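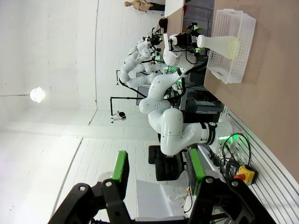

10th June

The hallway floor is open again. I wanted to write that it is closed and finished, but this morning the man from Lukska lifted two boards near the front door and showed me that one joist is soft at the end. I could push the screwdriver into it as into a cake. He was very polite about it. He said he will cut away the bad piece and fix a new piece beside it with bolts, and that it adds two days. So we walk on a plank again, and I have told my mother not to come before the end of the week.

I should write down where we are, because in February I wrote almost nothing and now I can't remember the order of anything. The old carpet is gone. The glue under the carpet is gone too, except a strip by the stairs where it is black and hard and I have stopped being angry with it. The skirting boards are off and stand in the kitchen with numbers on the back in pencil. I was proud of the numbers until I saw that I had used the same number twice. The electrician has moved the switch from behind the door, so now a person who comes in at night can find it with the hand and doesn't need to close the door first and stand in the dark.

The colour is still a problem. I painted four squares on the wall, and in the morning I like the second one, a kind of grey with green in it, but in the evening under the lamp it looks like old soup. Snežana Perić came from next door to look and she liked the one I had already decided against. She has a very good eye, her own hall is beautiful, so now I am not sure of my decision. She also said that the ceiling should be the same colour as the walls, only lighter, and that a white ceiling in a narrow hall makes it look like a corridor in a school. I had not thought about the ceiling at all.
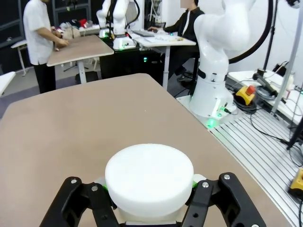

After lunch I took the bus to Zandton for the tiles. Only the small part inside the door will be tiled, the rest will be boards. Nnaji had kept a box for me under the counter, the dark red ones with six sides, and he let me lay them out on the shop floor to see the pattern. They are handmade and not all the same thickness, and he advised me to sort them before I start and put the thick ones near the wall. I asked if I could do the laying alone. He looked at my hands and said yes, but slowly. I also bought a notched trowel, a bag of grout in a colour called stone, and 40 plastic spacers, which he then told me are no use for tiles with six sides, and he gave me back the money for them. I think this was honest of him.

The box was heavy. A young woman helped me to lift it into the bus and I didn't ask her name, which I regret.

In the evening I sorted the tiles on the kitchen table. It is pleasant work. There are more than 60 of them, and I made three piles, thick, thin and doubtful, and the doubtful pile became the biggest. Some have a small mark in the corner as if somebody pressed a thumbnail in the clay. I will keep those for the middle, where one sees them.
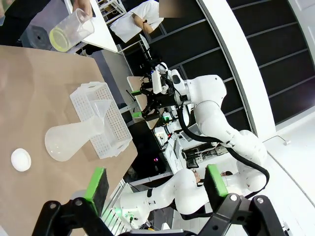 Flask, rack and a small white cap on the table.

I have also been reading about the coat rail. The one I want is from Nanska, oak with iron hooks, but it is long and the wall beside the meter cupboard is short, and when the cupboard door opens it would hit the first coat. I measured it again tonight. If I take off the last hook it fits. Or the cupboard door can be hung from the other side, which the man from Lukska says is half an hour of work, but he says half an hour about many things. The rail can wait. First the joist, then the boards, then the painting, and the tiles last — or the tiles before the painting? I have it written both ways in my notebook. I must ask.

The smell of the open floor is not bad, it is like a cellar with apples. When I shine the torch under the boards I can see a newspaper lying on the earth, folded, and too far for my arm. I tried with the kitchen tongs and tore a corner off it, and there was only a part of an advertisement for hats. Tomorrow I will ask the man, who has longer arms, to try before he puts the new piece in.

Things to buy: masking tape, the wide one. Sandpaper. A new bulb for the landing. Biscuits, he has eaten them all.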